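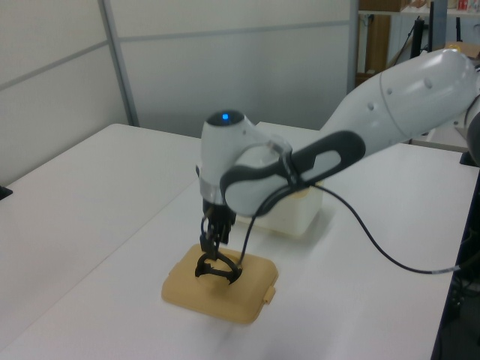

**MUVDEN, 11 May 2025** – Shoppers in Muvden will be asked to pay a deposit on takeaway tubs from later this month, under a trial that its backers say will cut litter in the town centre. How much it will cut, and how anyone will know, is less clear.

The scheme is run by Kuvora, which already handles bottle returns at the Gumede shopping arcade. Customers at 13 cafés and food stalls will pay a deposit on each tub and get it back when they return it clean. Kuvora says the tubs can be washed and used again 455 times. Asked where that figure came from, the firm said it was based on "in-house testing" and offered no report.

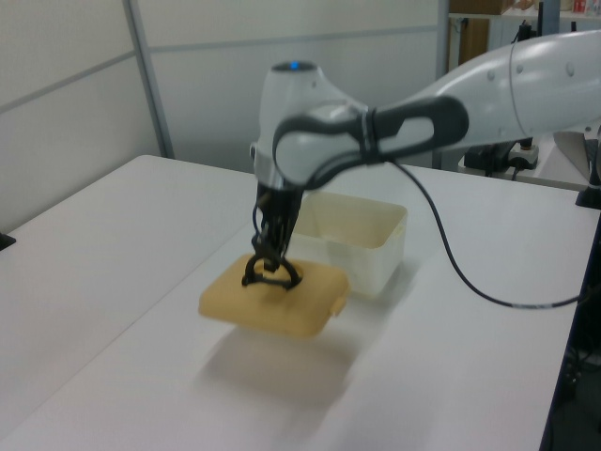

It is a bold number for a town that has been here before. An earlier cup scheme, also launched with posters and a free coffee morning, closed after 15 weeks. The council never published how many cups came back. Several of the return bins are still bolted to the wall outside the bus station, taped shut.

Rimport, the cleaning contractor, will collect used tubs twice a day and wash them at its site on the ring road. That means a van in and out of the centre, and a good deal of hot water. Neither has been counted in the leaflet sent to households, which compares the new tubs only with throwaway ones and leaves out people who bring their own from home.

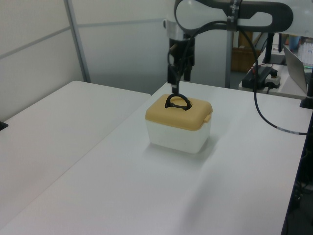
Café owners are split. Those in the arcade have a return point on their doorstep and mostly signed up early. Traders on the market side say they will be left holding dirty tubs when the return points are full, and want to know who pays if one goes missing. The contract, seen by this paper, says the trader does after eight days. The leaflet doesn't mention it.

The council says the trial will cost it nothing. That may be true on paper, though it has agreed to waive rent on the return points and to print the leaflets – both of which used to be paid for by somebody.
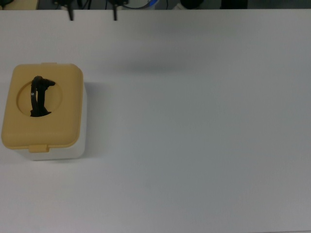 A council spokesperson said results would be shared "in due course" and that it was too early to talk about targets. Deposits can be reclaimed in cash at the arcade desk or by app elsewhere. The app was not yet available to download when we tried it.

Traders have until the end of May to opt out.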